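Frequently asked questions: Tirkasex student robotics club

We receive many of the same messages each term, so we collected the answers on one page. Please read it before you write to us.

Who can become a member?
Every student of the school from the second year on. It is not necessary to study engineering. At the moment we are 38 members, and several of them come from languages and from design.

Do I need to know programming?
It helps, but we do not ask for it. New members first follow a short course of 7 evenings, where they learn to wire a motor, to read a sensor and to write a small program. After this they choose a group.

Which groups are there?
Vostano is the group for household tasks. They teach a gripper to do small jobs in the home, and they are now working on the bathroom. Bainbridge is the group for the competition. There is also Standby, for members who have exams or a job and can only help now and then. You may change group between two terms.

What does the Vostano group do in one meeting?
Mostly the same movement, many times. One person holds the gripper and does the task by hand, a second person checks that the recording is complete. Then they change places. It is slow work and you need patience for it. Please do not choose this group only because you want to see a robot moving on the first evening.

How much does it cost?
The membership is 40 euros for one year. Tools and parts are included. If you break something by accident you do not pay for it, but you must tell us the same evening.

When do you meet?
From 18:00 until 21:00, in term time only. The door is locked at 18:30, so if you come later you must ring the bell and wait a little.

Can I take equipment home?
Laptops and small kits, yes, for 2 weeks. Grippers and cameras stay in the room. Write your name in the book beside the door.

When is the competition?
It is in June. The Bainbridge group is complete for this year, but you can put your name on the waiting list.
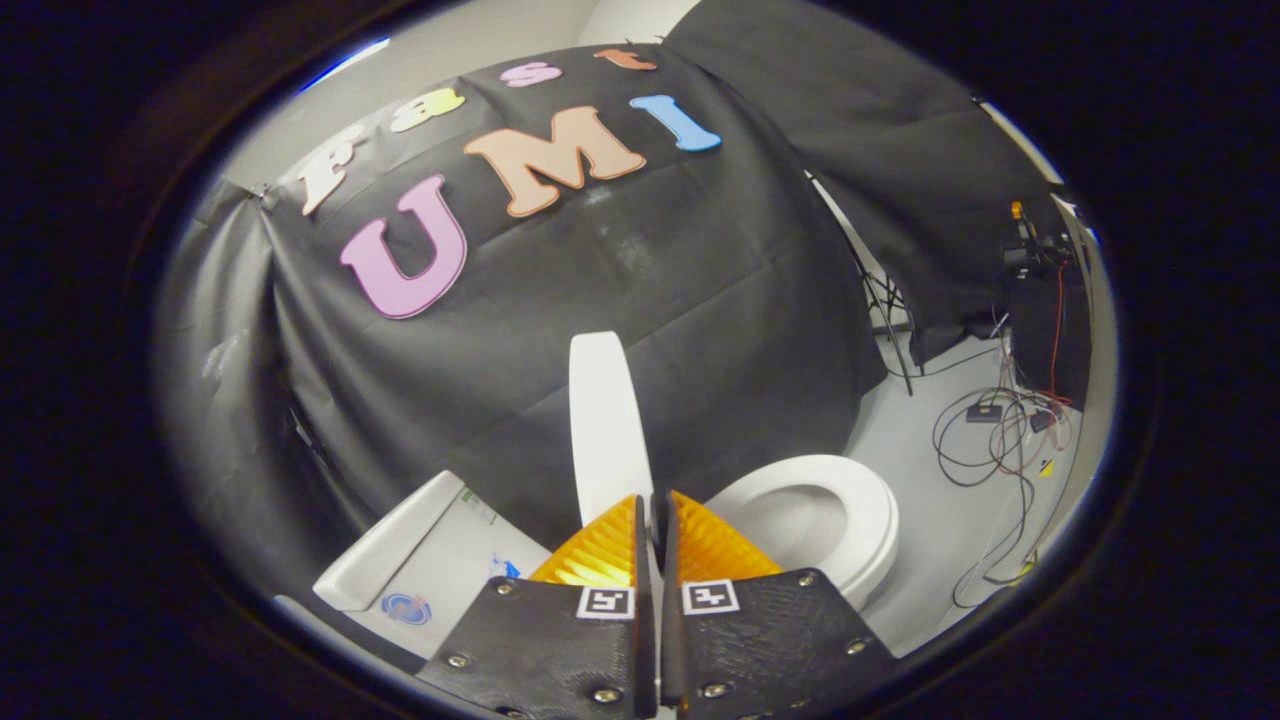
How can I leave the club?
Send us a short message and return the things you have borrowed. Your membership then stops at the end of the term.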